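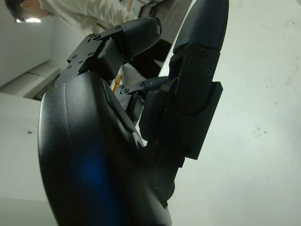
Can It Do the Dishes Yet?

Saturday, July 30, 2022

Every April the people at Grosteck announce that housework is nearly over. Every summer I drive up to Hirnumby to check, and then I go home and scrub my own pans. This gallery is about the hands, the part of the business I trust least and like looking at most.

Three fingers can be made out at this angle, which is two fewer than I bring to a sink of dishes. I still drop cups.

The long finger has a fine crosshatched grip on its tip. My rubber gloves have something similar, and they came in a pack of 2.

Black screws, black plates, black brackets. Whoever has to wipe crumbs out of those joints has my sympathy – that's a chore too, and it isn't on the list of chores being automated.

The blue glow low on the shell looks very sure of itself. So does the light on my dishwasher.

Scores so far, on my own scale: the Dronham towel trial took 40 minutes for 40 washcloths, and I'd have refolded most of them. The shelf-stocking demo at Rees went better, as long as every box faced the right way to begin with. I'm keeping the sponge.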